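How to pack for a week in a holiday cottage (without filling the whole car)

Quick one as I'm off myself in the morning and half of this is written from the list stuck on my fridge. We've done the Lusham coast most years now, always self catering, always too much stuff. This is what works. Takes an evening if you don't faff.

What you need before you start

Your booking email. The kitchen list from the owner, if they sent one. One medium case per adult, one soft bag for shoes, a crate for food. A roll of bin bags. That's it.

Step 1. Read the booking email again

Properly this time. Look for towels, bed linen, cot, parking, wifi, check in time. Towels are the one that catches people out — plenty of cottages do the sheets but not the towels, and beach towels almost never. Our place in Dadwood had neither and we found out at nine at night. Dried ourselves on a picnic blanket.

If it doesn't say, ring. Don't email, they're busy in August and you'll get the answer when you're home again.

Step 2. Clothes, the short version

Lay everything out on the bed. Everything. Then put a third of it back. Sounds harsh, do it anyway.

For seven nights I take:
Two pairs of trousers, one of them old
Shorts, one pair
Five tops
One thick jumper, even in July
Waterproof coat, a real one
One outfit for going out to eat
Swimming things, two sets if you have them

Check if there's a washing machine. If there is, knock the tops down to four and wear the coat for the journey. Roll, don't fold. Socks inside shoes.

Step 3. The small stuff

Belts, bracelets, watches, sunglasses, chargers. All the bits that go missing at the bottom of a case. Get them out on a table where you can see them, then they go in one zip pouch. One. Not a pouch each, we tried that and spent the week asking who had the pouch.

One belt per person is plenty. Coil it round the inside of a shirt collar if you want the shirt to keep its shape, or just chuck it in flat along the edge of the case. Leave anything you'd cry over at home.
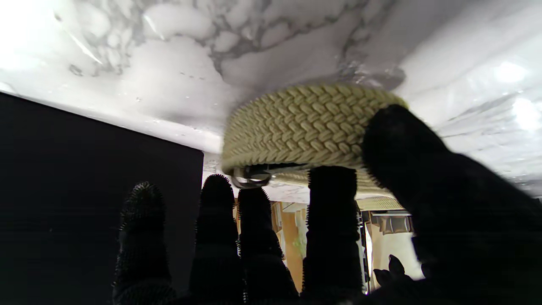
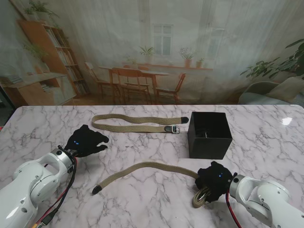
Woven band with its metal clasp (first) and the beige fabric belt (second), both on marble.

Chargers get a bag to themselves. Label the plugs with a bit of tape if you've got teenagers.

Step 4. The food crate

Don't do the full shop at home and drive it 3 hours. There will be a shop. What you want is enough for the first night and the first breakfast, plus the dull things you'd otherwise buy twice.

Tea, coffee, salt, pepper, a small bottle of oil. Pasta and a jar of something. Bread. Butter in the cool bag with the milk. Washing up liquid in a little pot, dishwasher tablets in a sandwich bag. Foil. A sharp knife wrapped in a tea towel — cottage knives are hopless, every single one.

Mulugeta Worku, who lets out the two cottages at Ceron where we stayed in May, told me guests leave so much salt behind he hasn't bought any since he opened. So maybe ask about the salt.

Step 5. Paper things

Print the directions for the last couple of miles. Phone signal drops as soon as you turn off for Major and it doesn't come back till you're on the top road. Key safe code on the same sheet. Owner's number too. Keep it in the front, not in the case under four other cases. Yes we did.

Bit of cash for car parks. The one by the beach was coins only last time I looked.

Step 6. Loading the car

Heavy cases first, flat against the back seat. Crate next to them, lid on. Soft bags fill the gaps. Coats and wellies last so they come out first, it'll be raining when you get there. Cool bag behind the passenger seat. Don't block the back window.

If it doesn't fit then something comes out. Its usually the second bag of shoes.

Step 7. Before you lock up

Bins out. Heating down. Windows. Fridge — anything that'll go off goes in the crate or the bin. Take a photo of the cooker switched off if you're the sort that worries by the first services. I am.

Coming home

Use the bin bags for dirty washing, one dark and one light, and it all goes straight in the machine. Check under the beds, behind the bathroom door and every plug socket. Sand gets everywhere so shake the towels out before they go in the car and not after.

Will add the list for babies and dogs when I'm back.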